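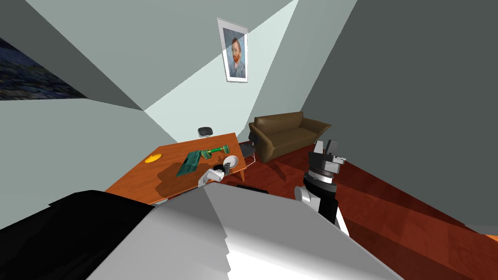 Latosley Schools Partnership
Minutes of the Buildings and Places Group, December 13, 2020

Present: Friederike Stöcker (chair), Vilgot Aasen, Etelka Fodor, Osvaldo Sales
Apologies: Hajnalka Virág

1. Minutes of the last meeting
Agreed as a correct record. Item 6 to read "temporary places", not "temporary classes".

2. Pupil numbers
EF reported 607 pupils on roll at Bakos Primary against a stated capacity of 400 in the main building. The remainder are taught in the annexe and the hall. The hall is out of use for PE until further notice. OS asked whether the capacity figure included the former library. EF confirmed it did not. Figure to be restated once the room has been measured.

3. Bakos extension
VA tabled the revised layout from Trusix. Two classrooms on the ground floor, 30 places each, with a shared store and one accessible toilet. The corridor width has been corrected. The drainage survey is outstanding and the contractor will not fix a price without it. Completion remains July, subject to the survey.
OS noted that the extension would not clear the shortfall on its own. Agreed to record this in the report to governors.
Action: VA to obtain survey date in writing.

4. Nelell site
Lease terms received. The landlord will accept a five-year term with a break at year three - the earlier draft had no break. Heating repairs fall to the tenant under clause 9. The chair asked for this to be challenged before signature.
Action: HV to reply to the landlord's agent.

5. Transport
Almost all families in the annexe group have returned the travel form. Bus route unchanged for the spring term. A second stop was considered and deferred.

6. Furniture
Desk order approved as circulated. Old stock to be offered to Nelell first.
Action: EF to confirm delivery address.

7. Any other business
VA asked that drawings be sent out with the agenda in future. Agreed.

Next meeting: date to be circulated by the chair once the survey has been received.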